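Johannes Nkuna
Thread on the Protesia choir's seating and tuning work ahead of the February program. Mostly for section leaders, but anyone who sings in a dry room may get something out of it.

1/
The piece is Sibiya's Evening Psalm, unaccompanied, in 12 parts at the widest point. On paper it starts in D flat. By the end of the second section we were landing nearly a quarter tone under. Not a disaster, but the organ comes in right after and everyone hears it.

2/
First suspect was the altos, as usual. It wasn't the altos. I recorded each section separately on Wednesday and checked against a tuning fork. The drop starts in the basses, on a repeated F that sits right at the break for half of them.

3/
Repeated notes sink. The fix is dull: think of each repetition as slightly higher than the last, keep the vowel narrow, breathe before you need to. We did 4 bars of it, over and over, on "noo," with no text.

4/
Then the thirds. Tenors were singing the major third at piano pitch, then overcorrecting low once they'd been told it should be low. A pure third is 14 cents under the piano. You can't aim at that by number. Hold the root and fifth, get those still, and let the tenors slide in until the beating stops.

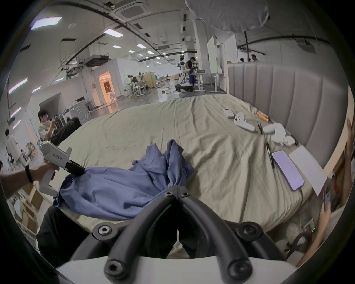 5/
Seating. The old layout was sopranos and altos in front, men behind, in blocks. We tried mixed quartets for one rehearsal. Tuning improved at once, entries got worse. Second altos in particular lost their cue at letter G.

6/
Current compromise — basses in the center, two rows deep, everyone else wrapped around them in sections. The outer sopranos can hear the root now. Spacing is a forearm's length between shoulders, more if the room allows.

7/
Room notes for Prorasia Hall: very little comes back above the stage, so people push. Please don't. The back wall returns plenty of consonants and not much vowel. Final t's go on the rest, with the beat, and lighter than you think.

8/
Markings to copy into your score before next time: tenuto on the bass F's, no breath at the bar line before letter G, stagger it in pairs instead. The hairpin in the Erno edition is misplaced by two beats. Follow the manuscript reading, peak on "shadow."

9/
Pitch at the end of the last full run was a hair flat, steady from letter G onward. Second section still needs work. Basses at 6:30, everyone else at 7, pencils please.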